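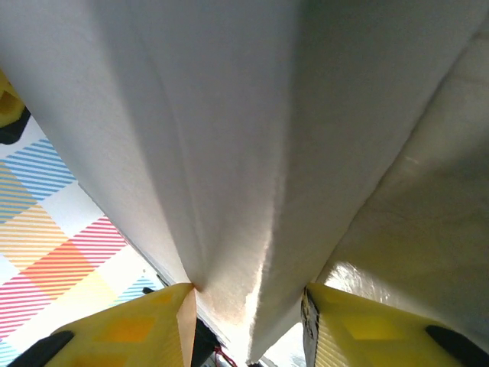
The nurse who runs the Prevura trial at Tronau has worked in oncology since 2001, and she still lights up when a new patient signs the consent form. "Every one of them teaches us something," she says.

Prevura is testing a shorter course of radiotherapy after surgery for early bowel cancer. The target was 200 people. They have 248!

"We thought travel would put people off, so we cut the visits to 2 a month - and they came," she says.
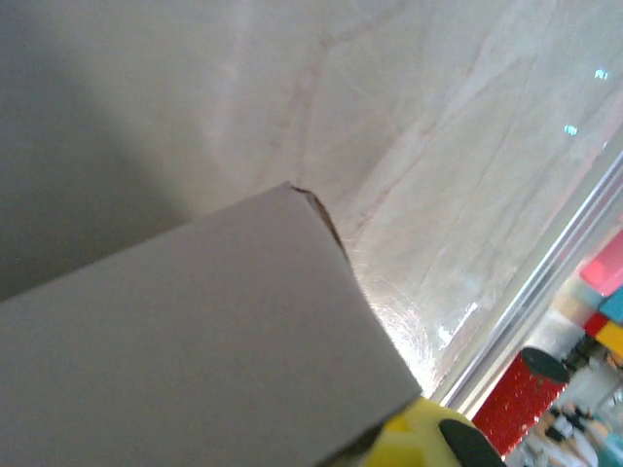
She is just as keen on the follow-up calls, which she makes herself in the late afternoon. "People talk more at home, with a cup of tea. I hear about sleep, about stairs, about the dog." First results are due in August.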